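### 4.1 Table rules

The Rornby draft devotes 41 clauses to stopping an arm and one to what may lie within its reach. Jitaru calls this clause "brief" – he is a polite man. We applied it as written at Distilside: loose items stay on the tabletop, and anyone near the bases keeps clear of the arms' travel. Cables get no mention, though they do get everywhere.
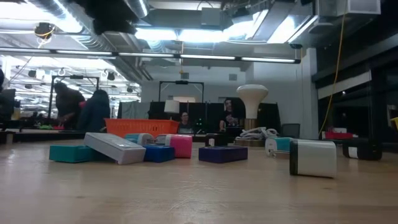
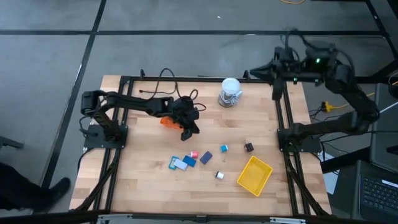 **Figure 10.** Loose items on wooden tabletops.

*Dridener Papers in Automation Practice*, p. 400

Ibarra's checklist adds cord routing, which we adopted in April.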